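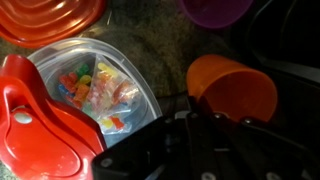
Wrist camera view: bag of gummy bears inside a clear container, gripper at the bottom right.

Segmenting clear items with the Tarel depth filter

Depth cameras do poorly on clear plastic. The rays go through the wall or bounce off a crease, and the point cloud comes back with holes. This page covers setting up the Tarel filter in Kedwood so the grasp planner gets a usable mask for a clear bag in a clear container. It assumes you have already done the hand-eye calibration.

1. Record a still set

Park the arm above the container and save 8 frames from slightly different wrist angles. Keep the exposure locked. With auto exposure on, highlights along the creases shift in brightness between frames and the filter treats them as noise.

2. Mask on colour first

Open the Maurya panel and choose Colour Seed. Click on the lollies themselves, away from the plastic. Strongly coloured pieces such as red, green and blue make good seeds. Pale ones blur into the bag and tend to leak into the container wall. Set the grow radius to 3 pixels and run it.

3. Exclude the gripper

The fingers and linkage cover a good part of the view. Load the gripper model under Self Filter and check that the overlay follows the black plates at several finger openings. If bolt heads show through as specks, increase the padding by one step.

4. Fill the depth

Switch on Tarel and set the source to Colour Mask. Missing depth inside the mask is filled from its neighbours, and anything outside is left alone. Do not fill the whole image. Remo Schwaiger tried this on our bench and the planner put the container floor level with the rim.

5. Check the neighbours

Bright objects close by can join the mask. A red part overlapping the container is the usual trouble if you seeded on a red lolly. Draw an exclusion polygon or drop that seed.

6. Plan

Send the mask to the planner with a limit of 100 candidates. Reject any grasp where a finger path crosses the container rim.

Settings are saved per camera. Corrections to this page go to Savita Kanaujia.

Last updated 1 May 2023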